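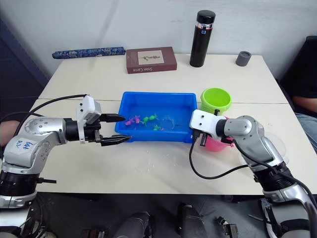 *A blue tray on a white table, with a robot arm on either side.*

## The Slow Lane

For nine years the drivers of Dumosia Road treated the crosswalk outside Ametepe Elementary as a suggestion. The city gave it fresh paint. Then it gave it a sign, then a larger sign, and then, in a burst of civic energy last April, a flashing sign that told motorists how fast they were going. Several appeared to take this as a scoreboard.

What finally got their feet off the gas was a fourth grader with a clipboard.

The idea belongs to Adjoa Odoi, who has taught at Ametepe long enough to have been nearly clipped by the parents of children she once taught to read. Her students had been asked to write thank-you letters for a unit on manners. She sent them out to the sidewalk and had them write to the drivers.

The rules were simple. An officer from the Nemeck traffic unit stood at the curb with a radar gun. Anyone over the limit was waved into the church parking lot and given a choice between a ticket and a short meeting with two students. Almost everyone chose the students, which tells you how few of them had met any.

"They think it's going to be cute," Odoi says. "Then they get asked where they were going that was so important."

I watched a man in a very clean pickup try to answer this. He was going to buy mulch. The girl with the clipboard wrote down MULCH in capital letters and asked him how to spell his name. Her partner, a boy with a cold, wanted to know whether the store was closing soon. It was not. The man looked over at the officer, who had found something to study in the sky.

Drivers who got off more lightly, at or under the limit, received a letter in the mail if they stopped to leave an address. The class has sent 30 so far. One reads, in full, "Thank you for going slow. My brother walks like he is asleep." Another offers the driver a choice of stickers and then, on reflection, withdraws the offer.

The city counts cars with a rubber hose laid across the road, and its latest tally was 2,423 vehicles over a school week. The traffic unit says speeds dropped while the clipboards were out and crept up again when it rained and the children stayed in. Officers would like to know whether a cardboard fourth grader might do the trick. Odoi's students have offered to paint one, though talks have stalled over whose face it gets.

There has been some grumbling. A letter to the Wikik Courier called the program "shaming," and asked what lesson it taught the young. The class read it aloud and corrected a comma. They also wrote back, inviting the author to stand at the crosswalk with them any morning before the bell.

He came, as it happens, and stayed for the whole shift – he was handed an orange vest that didn't close and put in charge of the spare pencils. By the end he was shouting at a minivan.

The next session is set for the first dry morning after the spelling test. The man with the mulch has already asked Odoi if he can bring donuts.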